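**Storkix folding room divider, woven wicker, light tan**

Bought in December to close off one end of a carpeted office. It has been up ever since, so this covers daily use and not the first afternoon.

Assembly is close to nothing. The panels arrive hinged and flat in one carton. Two of the hinges had loose screws and I tightened them with a small driver. The instruction sheet is one page and doesn't mention screws at all.

The weave is tight enough that you can't make out a person on the other side, though light comes through. It does very little for sound. If you need to block a phone call, buy something with padding. Mwajuma Odera sits on the far side of ours and can repeat most of my conversations.

Stability depends on how you set it. Pulled out straight it leans and will go over if a bag catches it. Set in a curve it stands well, even on carpet, and needs no feet or wall bracket. The frames are wood and have taken a few knocks from chairs without splitting. The wicker collects dust. A vacuum brush clears it in almost 30 minutes for both sides, longer than I would like.

I also looked at the Gustar fabric screen. It is lighter to carry, but the one Faraji Kariuki has sags at the top. 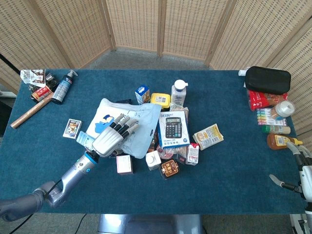 Width is the thing to check before ordering. I wanted the divider to go behind a work table and come around one end, and the listing gives only the flat measurement. A curve uses up a good part of that. Ours wraps the back and the right side of the table with the blue-green felt, with a strip of gray carpet left between the base and the far edge. I would keep that gap. The table gets covered in snack packets, cartons and boxes like the DEXIN calculator one, and things pushed to the back need somewhere to land that isn't the wicker.

Folding it away takes one person. The hinges have started to squeak on the end panel.

Four stars. One off for the dust and the missing measurements.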